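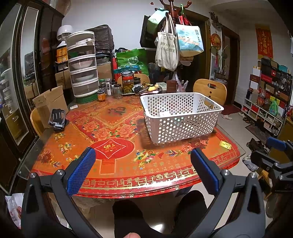 How to Get Wax, Oil and Tea Stains Out of a Tablecloth

Most stains on a tablecloth come out if you treat them before the main wash. The steps depend on the stain and on the cloth, so start with the label. Cotton and polyester can take everything on this page. Linen can too, but keep the water at warm. Silk and anything with metallic thread should go to a cleaner.

What you need

Dish soap, plain, no lotion added
White vinegar
Baking soda
A blunt knife or an old plastic card
Brown paper or plain paper towels
An iron
A soft brush

Test first

Dab a little soapy water on the hem and press a white rag against it. If color comes off on the rag, stop and wash the cloth alone in cold water.

Candle wax

Let the wax harden. A bag of ice speeds this up. Lift off what you can with the knife, working from the outside in. Put paper under and over the spot and press with a warm iron, no steam, moving to clean paper as the wax soaks in. Colored wax often leaves a faint ring - rub in a drop of dish soap, leave it for 20 minutes and rinse.

Oil and gravy

Blot, don't rub. Cover the spot with baking soda and leave it while you clear the dishes. Brush it off, work in dish soap with your fingers and rinse from the back of the cloth with the hottest water the label allows. Check it in daylight before drying. Oil that has been through a dryer is much harder to shift.

Tea and coffee

Rinse with cold water right away. Mix one part vinegar with two parts water, sponge it on and wait 10 minutes. Rinse and repeat if needed. If there was milk in the cup, use dish soap first and the vinegar mix after.

Vinyl and coated cloths

These don't go in the machine. Wipe with warm soapy water and dry with a towel. Never iron them, even on low. For wax, use the ice and a plastic card only. Store them rolled, since a fold can turn into a crack over a winter.

Washing and drying

Wash cloth ones on a normal cycle with room to move. Hang over two lines and pull the hems straight while damp.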